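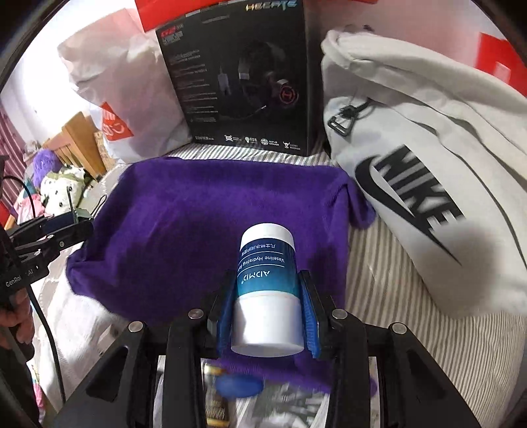
Bottle pick with the hand-held gripper over a purple towel on a bed. The second gripper is at the left.

Progress report: review of the Puven hand-held gripper kit
Prepared by Bit-na Koo for Dong-hyun Nam, Mumar
31 December 2025

Status
The review is on schedule and inside the budget agreed at the start. We have finished the first block of home sessions with the two-gripper kit and returned one set of finger pads to Puven for replacement. The second block, which covers kitchens and bathrooms, starts in February. The only item behind plan is the written comparison with the Haque kit. Their unit reached us late and has been used in 3 sessions so far.

Work done in this period
We ran 60 sessions with the Puven kit. Each one used ordinary household goods on whatever surface the home had: beds, desks, low tables, a shelf or two. We asked people to leave their things where they normally keep them. Bottles, boxes, bags and soft items made up most of the handling.

The tasks were short. Pick up an item, turn it, set it down in a new spot, pass it from one gripper to the other. Operators had 10 minutes of practice before recording started. Most were comfortable before that was up, though the handover between grippers took longer to learn and is still where most of the dropped items come from.

Findings on the hardware
Grip on round bottles is good. The ribbed blue pads hold glossy labels without much squeeze, and operators said they stopped thinking about it after the first few picks. Flat cartons are fine when there is an open edge to get hold of. Large soft bags are poor. The jaws close on a fold, the fold slides out, and the operator tries again from another side. We have told Puven and they are looking at a softer pad.

The linkage has held up well. We found no play in the pins at the end of the block. One pad began to lift at the tip and was swapped out.

Cables are the main complaint. On a bed or a sofa the cable drags on the bedding and can shift light items before the jaws get to them. Operators dealt with this by looping the slack over a forearm, which works but is tiring. A clip on the handle would be enough – we have asked for one and will print our own if it does not come in time for the next block.

Findings on the recordings
Views from the gripper are clear at the working distance. Anything very close to the lens, below the jaws, goes soft, and small lettering on packaging there can't be read. This matters for our labeling team, who use the print on an item to name it. Curved labels held upside down also slow them down. For the second block we will ask operators to include a look at each item from a little farther back before they pick it up.

Strong daylight on white bags and pale walls washed out detail in several homes. Closing a curtain fixed it in most cases. Dark towels and blankets gave the cleanest outline around a held item.

Haque comparison
It is too early to say much. The Haque unit is lighter and has no cable, but the battery did not last a full session on two of the days we used it. Its pads are smooth and slipped more on plastic bottles. A fair comparison needs the same tasks in the same homes, and we have booked those.

Spending
We spent 400 dollars on replacement pads, cable covers and small parts. Payments to households were as planned. Storage for the recordings is provided by Dement under the existing agreement, so there is no new cost to report there.

Next steps
Finish the Haque sessions and write up both kits on one sheet. Start the kitchen and bathroom block with the revised instructions. Test the softer pads on bags if Puven ships them.

One decision is needed from Mumar. We would like to keep the Puven kit for the whole second block, and the loan runs out partway through it. Puven will extend the loan on the same terms if they have a signed request from your office – the form is attached to this report.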